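In praise of the papered table

I've come round to the idea that toy building blocks don't belong on the carpet. They belong on a table, and the table ought to have brown paper on it. Kraft paper costs next to nothing, it takes any amount of scuffing, and a bright block shows up on it a treat. Add some blue tape to mark out squares and you've got a proper place to build - everything has somewhere to be!

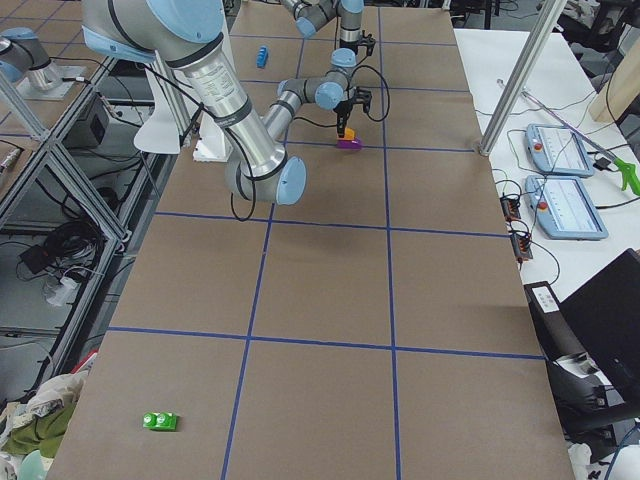 Uso, June

I know people who'd call the squares fussy. My sister-in-law owns 188 blocks (she keeps a list, bless her) and tips the lot out in a heap, and then we all spend half the evening hunting for a purple one. Give me 4 blocks and plenty of bare paper any day. One orange, one purple, a blue, a green - you look at each of them properly, and you think a bit before you put one on top of another.

The big Maurya tub has 200 pieces in it and I've never enjoyed it half as much as the little Brulalus bag with 29. I'm also fond of plain grey as a background, by the way, for anything in a warm colour. Orangey things fairly glow against it.
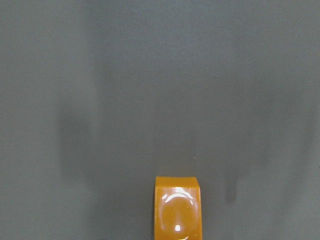 Does the tape leave marks on the table?
Mine goes on the paper only, so the table never gets touched, and when the sheet looks tired I roll the whole thing up and lay a new one.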